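Gosby Brings Robotic Packing Stations to Kelwood Produce Hall

KELWOOD, December 2024 – Gosby, a packer of mixed fruit and vegetable baskets for grocery and office delivery, has put 9 robotic packing stations into regular use at its Kelwood produce hall. The stations were supplied by Tevard and entered service after a trial that began in August. All 237 employees at the site have kept their positions, and hourly pay for packing staff is unchanged.

Under the new arrangement, robotic arms handle most of the repeated lifting and placing on the day shift. Employees who formerly stood at the packing line for a full shift now divide their hours between station supervision, produce grading and final basket inspection. No employee is scheduled for more than 2 consecutive hours at any one task. 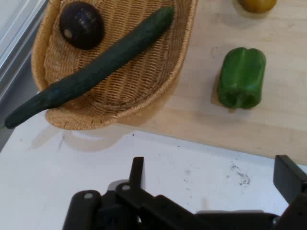
Gosby has also written new work instructions for the people who oversee the stations. The instructions were drafted with packing staff during the trial and cover stopping an arm, clearing the board, restarting a basket and reporting a fault. They give particular attention to long items, which packers identified early on as a common source of rework. A cucumber lying across a basket with one end out over the rim, for instance, is to be judged by the station operator, who may reposition it by hand once the arm has been stopped or pass the basket to inspection. The decision rests with the operator and does not require a supervisor's approval.

Training takes place during paid hours. Each participant completes classroom instruction followed by supervised work at a station, and those who finish the course are placed in a new operator grade with a higher base rate. Employees who prefer to remain in hand packing may do so. Gosby will continue to pack soft fruit, herbs and special orders entirely by hand.

The Kelwood hall prepares up to 500 baskets per shift. The company does not plan to raise that figure in the coming year and will use the period to review staffing patterns, rest breaks and the layout of the inspection area. Results of the review will be shared with employees before any decision is made about the company's second hall at Menzies.

About Gosby
Gosby packs and delivers fresh produce baskets to stores, workplaces and households from its halls at Kelwood and Menzies.

About Tevard
Tevard designs and services robotic handling equipment for food packing and light assembly.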